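Accueil | Actualités | Normes et règles | Agenda | Annuaire

Robots domestiques : un guide de bonnes pratiques pour le travail près du gros électroménager

Temps de lecture : 3 min

Plinel a mis en ligne en décembre un guide de bonnes pratiques destiné aux équipes qui font travailler des bras robotisés auprès d'appareils ménagers courants. Le texte, long de 8 pages, porte sur le lave-linge, le sèche-linge et le lave-vaisselle. Il n'a pas de valeur obligatoire, mais trois entreprises, Clasten, Sison et Cikeo, se sont engagées à l'appliquer dans leurs ateliers d'essai.

La rédaction a été coordonnée par Nermina Georgiev, ingénieure en sécurité des machines chez Plinel. Le groupe de travail est parti des fiches d'incident que les entreprises participantes tenaient chacune à leur manière. Une fois harmonisées, elles étaient au nombre de 2774. La plupart décrivent des faits sans gravité : joint pincé, hublot rayé, linge coincé dans la charnière, programme lancé par un contact involontaire avec le bandeau de commande.

Le guide retient 6 règles. La première concerne l'approche : à moins de 200 millimètres d'une porte ou d'un hublot, le bras passe en vitesse réduite et l'effort de la pince est plafonné. La deuxième impose de vérifier l'état de l'appareil avant toute tentative d'ouverture. Un hublot fermé est traité comme verrouillé tant que le contraire n'est pas établi, et le robot ne force pas. La troisième interdit de prendre appui sur la porte ouverte.

Les deux suivantes portent sur l'environnement immédiat. Les paniers à linge sont placés hors de la trajectoire du bras, et les étiquettes ou notices collées sur l'appareil restent lisibles, y compris l'étiquette énergie. La sixième règle traite de l'arrêt : la commande d'arrêt d'urgence doit être accessible à une personne debout devant la machine, sans avoir à contourner le robot.

« Nous avions des consignes très détaillées pour les cellules industrielles et presque rien pour une buanderie », explique Nermina Georgiev. « Un lave-linge n'a pas été conçu pour être manipulé par une pince. Il fallait partir de là. »

Chez Clasten, Vilgot Engebretsen, responsable des essais, s'attend surtout à des changements dans la préparation des séances. Les opérateurs devront remplir une fiche avant chaque série et noter la position de départ du bras, le modèle de l'appareil et l'état de la porte.

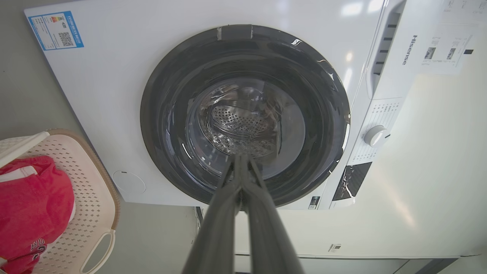
Bushra Satti, qui a représenté Sison dans le groupe de travail, aurait souhaité aller plus loin sur les surfaces brillantes. Les reflets sur le verre et les plastiques laqués perturbent l'estimation des distances, et plusieurs fiches d'incident les mentionnent. Le guide se limite pour l'instant à recommander un essai à vide sous l'éclairage habituel de la pièce. Un complément est à l'étude.

Le document prévoit aussi une formation d'une demi-journée pour les opérateurs, avec une partie pratique sur la reprise en main manuelle. Cikeo accueillera la première session. Les remarques sur le texte peuvent être adressées à Plinel jusqu'à la fin de mars, et une version révisée doit suivre avant l'été.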